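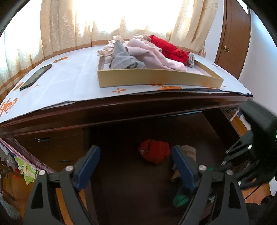
The Thirty-Two-Piece Wardrobe, and Other Things We Were Sold

The rule sounds simple enough. Own 32 pieces of clothing, shoes included, and your mornings will sort themselves out. I have now read it in two books, a newsletter and a leaflet that came inside a sweater from Stilia, a company that would very much like me to buy another sweater.

That should have been the first hint. The small wardrobe began as a complaint about shopping. Somewhere along the way it became a shopping list. Garex sells a "starter capsule" of eight items in shades of oatmeal. Stirier has a quiz, and the quiz told me I was a Soft Classic and should replace my coats. I own two coats. They are fine.

I went along with it for three months anyway, from September, when the weather in my part of Ohio can't make up its mind. I filled bags for the thrift store and kept the gray things, because the newsletter said gray goes with everything. It goes with gray. By the end of the first month I was doing laundry every other night, and the two pairs of pants I had kept were going shiny at the knee.

Fans of the method say the point is wear: fewer clothes, used harder. But used harder means worn out sooner, and a T-shirt doesn't care about your values. If you wash one shirt twice as often, you will be buying its replacement that much earlier. I asked the Aliyu help line how many washes their "forever tee" was built for and got a coupon.

Storage is the other half of the pitch. Trays, dividers, little fabric boxes, a way of rolling socks that takes longer than wearing them. I tried the rolling. It held up until the first morning I was late for work — then it was a heap again, with nicer edges.

Some of it stuck, I'll admit. I no longer keep jeans for a waist I had in college, and I know where my good scarf is. Both of those took one rainy afternoon and a trash bag, and the red cardigan I gave away in the process I have since bought back from the thrift store for eight dollars.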